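How to close an opened packet with an elastic band

Many packets of snacks, tea or dry food have no zipper. After you open one, the food becomes soft in a few days. A simple hair elastic can close it well, and you can use the same elastic many times. I prefer it to a clip, which always falls off in my drawer.

What you need: one elastic band, not too thin, and a table where you can put the packet flat.

First, push the food down to the bottom with your fingers. Press the air out slowly, from the bottom to the top. Then gather the wrapper with one hand, just over the food, until it makes a narrow neck.
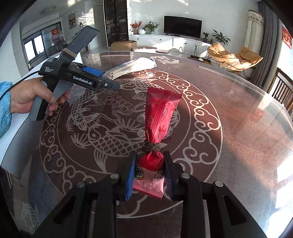 Hever, Nov 5, 2023 – The band on this red packet is dark brown and goes around near the middle in several loops. The wrapper opens wider again over and under it, and so the band has less chance to slide away.

Put the band over the neck, twist it once and pass it over again. Repeat until it feels tight. Do not pull too strongly, or a thin film can tear.

If the packet is small and almost full, there is no neck to make. In this case fold the top two times and put the band around the whole packet, the long way.

Please keep closed packets standing up in a box – I use an old one from Poon. Write the opening date on a small piece of tape.

Text: Alfredo Agbayani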